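Droltstead publishes working rules for hand-held gripper recording in homes

Guidance covers soft goods, indicator checks and when to discard a take
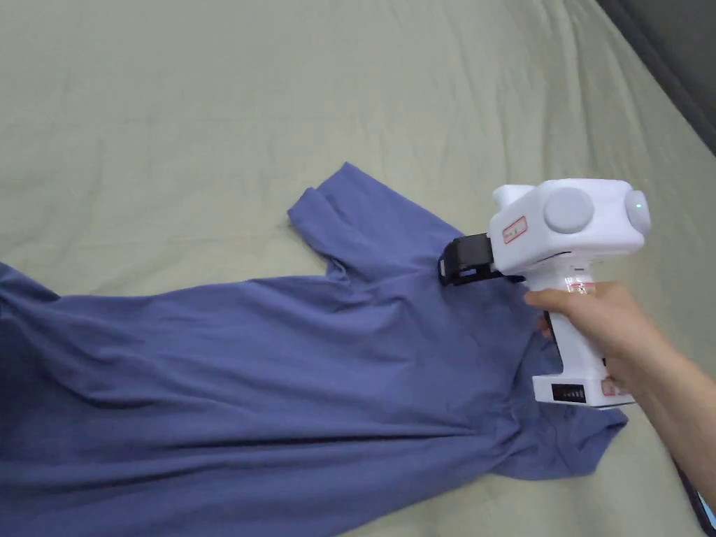 The Droltstead working rules set minimum practice for people who record household tasks with a hand-held gripper, so that the recordings can be used to train robots. They were drafted with Upadhyay and Alier and tested at Cludthorpe on 1,122 takes. Section 2 deals with clothing and bedding. A garment should be laid on a plain cover of a different colour, as with a blue t-shirt on a pale green sheet, and the rest of the working area kept clear. The indicator light must be on before the jaws touch the cloth. The grip point should be named in the log by the part of the garment nearest to it, for instance "shoulder, below sleeve".

Garments are not to be smoothed beforehand. Folds and bunching are part of the task – a shirt that has been pressed flat gives a poor account of what a robot will meet in a bedroom.

A take must be discarded if the free hand moves the cloth without a log entry, or if the battery is changed part-way through. In the Cludthorpe trial 71 takes were discarded, almost all of them under the first of these rules.

The rules run to 4 sections. They do not cover kitchens, stairs or work near water, which remain under separate site instructions. Sites already recording under the earlier draft may finish their current batch before changing over.

The text takes effect in July. Copies and the log template are available from the Droltstead office on request.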